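Trakgate Square Side Table, light finish – long-term review

Bought in May, assembled the same evening, in use since. The table replaced a Brorkora folding unit that had developed play in both hinges. It was chosen for three properties: a square top, a low price and a surface made of separate planks.

Assembly

The frame goes together with bolts and a single hex key, supplied. The top is fastened from underneath. Two of the bolt holes on my unit were slightly out of line and had to be eased with a round file. Leave all bolts finger-tight until the top is on, then tighten in diagonal pairs. The printed sheet gives the steps in the wrong order – step 6 should precede step 4.

Surface

The top is light wood in parallel planks with visible seams. The seams are narrow, but they collect crumbs, and a damp cloth passes over them without lifting anything out. A stiff brush works. Plank height is even across most of the top. I can feel one edge with a fingernail and have not bothered to sand it.

The factory finish has a low sheen. It resists water for as long as it takes to notice a spill. Hot drinks are another matter: a mug left directly on the wood produced a pale ring that took two applications of Oyewole furniture wax to remove. I now put cups in a bowl or on a plate.

Stability

Good on a hard floor. On carpet the table rocks slightly until the feet settle. I checked the top with a level after the first week and again after six months, and the reading was the same. The bolts needed a quarter turn at the second check.

Capacity

The usable area is adequate for small items: a cup, a bottle, a phone, a cloth. It is too small for a meal for two or for a laptop with papers beside it. Clear glass is hard to pick out against the light wood in warm light, and I have knocked over one tumbler for that reason. The darker finish would presumably avoid this.

Compared with the Dastard equivalent, the Trakgate is lighter and has the better top. The Dastard has adjustable feet, and Trakgate should copy them.

Recommended, with a coaster. 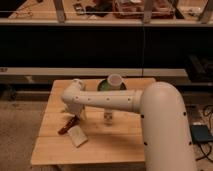
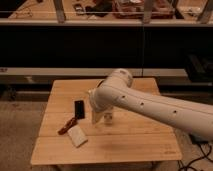

Review by Plank & Bolt

Update, 27 January 2019: bolts checked again, no movement. The raised plank edge is unchanged. The wax has not yellowed.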